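Antihistamine eye drops

3 min read

Antihistamine eye drops are medicines you put straight onto the surface of the eye to calm the itching, redness and watering that come with allergies. I've been writing up the medicine entries for the Pillwood reader's encyclopedia for a while now, and this is the one I get the most mail about (every May, like clockwork!).

When pollen or pet dander lands on the eye, certain cells in the thin lining, called mast cells, let go of a chemical named histamine. Histamine latches onto nerve endings and tiny blood vessels, and you get the itch and the pink, puffy look. An antihistamine sits in the spot where histamine would go, so the signal doesn't get through. Some of the newer ones also steady the mast cells, so less histamine comes out to begin with – you'll see these called dual-action drops.

Relief of the itch often starts within minutes. How long it lasts depends on the drug, and that's why some bottles say once a day and others say twice or more. I always tell people to go by their own label, even if a cousin swears by a different schedule.
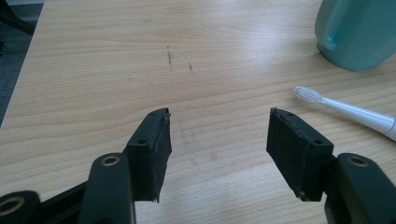 Light wood tabletop with a long, streaky grain.

Most bottles meant for repeated use contain a preservative, very often benzalkonium chloride. Soft contact lenses can soak it up, so the usual advice is to take lenses out first and wait before putting them back in. Plenty of labels say 10 or 15 minutes. Single-use vials without preservative are sold too, and they tend to cost more.

Side effects are mostly mild: a short sting, a dry feeling, a headache, or a bitter taste when the drop drains down into the throat (I find that last one so strange, tasting your eye drops). Pressing gently on the inner corner of the eye for a minute or two cuts down on the draining. Pain, light sensitivity, thick discharge or a change in vision don't fit the ordinary allergy picture and call for an eye exam.

Redness-relief drops are a different thing, though the boxes often share a shelf. Many of those work by narrowing the blood vessels, and the redness can bounce back if they're used for days on end. A few products combine both types, so the ingredient panel is worth reading.

See also: Mast cell stabilizers; Artificial tears; Hay fever.

Contact the Pillwood desk | © Pillwood, Plosville | Back to top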